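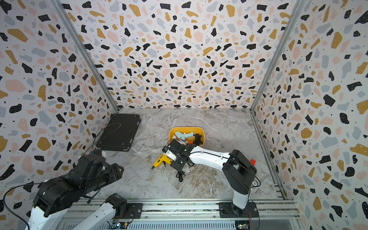
Terrazzo panels on three sides, marble-pattern floor, black case near the back left corner.

2021-01-26
Surface Finishes Workshop, notebook entry

Subject: adhesion of printed wall film, Patitz panels against Grillar panels.

The Grillar batch was trimmed to 245 mm strips and conditioned overnight. Two strips lifted at the corner after the peel test. The Patitz strips held, although one shows a crease from handling and will be excluded from the comparison.

Bonding method for the trial edges remains hot glue, applied in short beads.

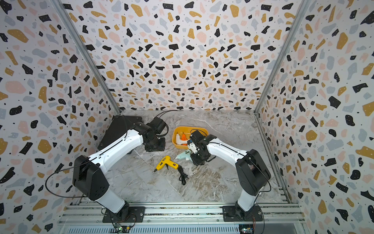 Floor coverings

The Fallahi sample was abraded for 40 cycles with the medium pad. Gloss readings fell unevenly — the darker veining hides wear that the paler areas show plainly. Readings should be taken at 3 fixed points per sheet from now on.

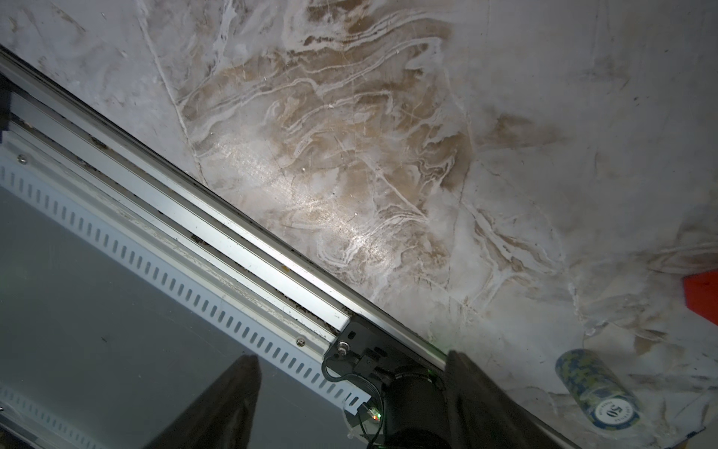 Scuffs and fine scratches in the marbled surface; debris in the rail grooves.

Cleaning with the Wumon solution is still permitted on sealed sheets only. The dilution chart posted by the sink dates from June and does not match the supplier's current label.

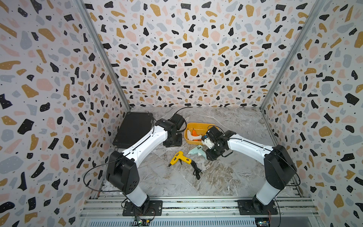
Colleagues are asked to use the label until the chart is replaced, and to record the dilution beside each reading. Grillar peel test to be repeated with fresh strips.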